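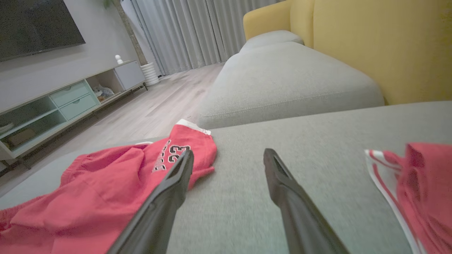 Preketti Sofa, model 614

A gray sofa for people who sit down a lot and put things on the seat when they're not sitting on it. We've sold the Preketti in gray for long enough to know that buyers ask for swatches in mustard, sage and rust, keep them on the fridge for a month, and order gray.

Seats: 2, or one adult lying down with knees bent
Cover: gray woven fabric
Cleaning: vacuum with the soft brush, blot spills, don't scrub
Assembly: 2 people, 20 minutes - longer if they're married
Legs: screw-in, packed in the bag taped under the base. Please look there before you call.
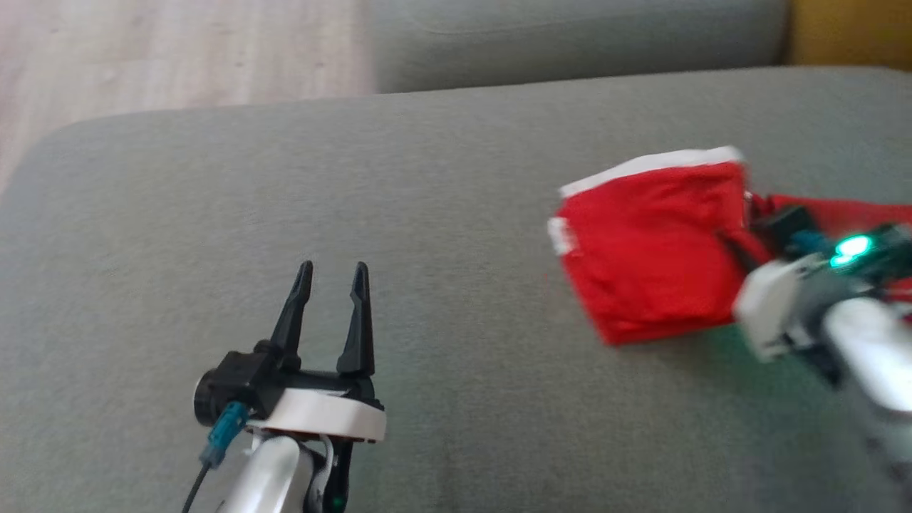
Clitell Furniture - Upholstery Department

Seat firmness is medium. It was firm until Tobias Achterberg took over the workbench and sat on the old one through a whole inventory. The new filling went in last September and complaints dropped off, including his.

The weave hides crumbs and lint quite well. It will not hide red wine, and neither will turning the cushion over, as your guests do that too.

Replacement covers are made to order. Give us the model number from the label under the seat. "The gray one" describes most of our catalog.

Delivery is to the ground floor. For stairs, ask for Edivaldo Barbosa and measure the landing first - he will ask, and he can hear guessing.

Contact Upholstery | © Clitell Furniture | Back to top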